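Tromach Building Users' Forum
Topic: Maroon cloth and shared table, second floor

deskrota_83
Posted 2023-07-13
Members are reminded that the shared table is to be cleared at the end of each booking. The maroon cloth belongs to the room and should remain on the table. It shows lint very readily and may be brushed, but it must not be washed on the premises. Glass bottles should be stood upright or taken to the kitchen.
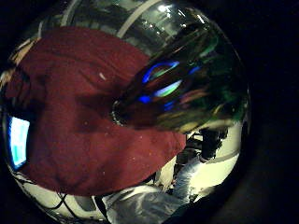
The cloth was bought from Vulline under order 2119 and the same shade is no longer stocked. A replacement would have to be charged to the room budget.

north_windows
I support the rule on bottles. I do not agree that the artificial flowers should be put away each evening. They are pleasant to have in a room with so much dark glass, and they need no water.

deskrota_83
The flowers may stay in the room, though not on the table. Food is a separate matter. Fruit and snack bars are to be removed by whoever brought them.
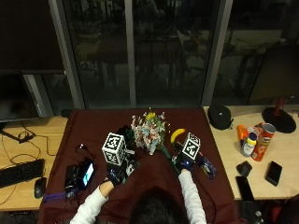 Cables should also be kept to the desks where possible -- the complaint logged as 459 concerned a lead left across the walkway.

Skunano_desk
With respect, the desks are already crowded. Could Mocanu be asked to provide a shelf? We made the same request in December and received no reply.

north_windows
A shelf would take light from the windows. I would prefer a lidded box under the table, long enough to take the bouquet without bending the wrapping.

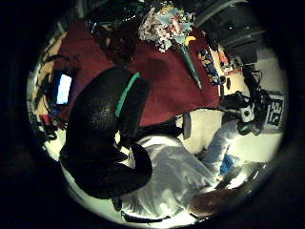 Interim arrangements, posted by deskrota_83
1. Flowers: to the side desk after use.
2. Food: removed the same day.
3. Shelf or box: comments to be added to this thread.

Skunano_desk
Noted. We maintain our preference for the shelf.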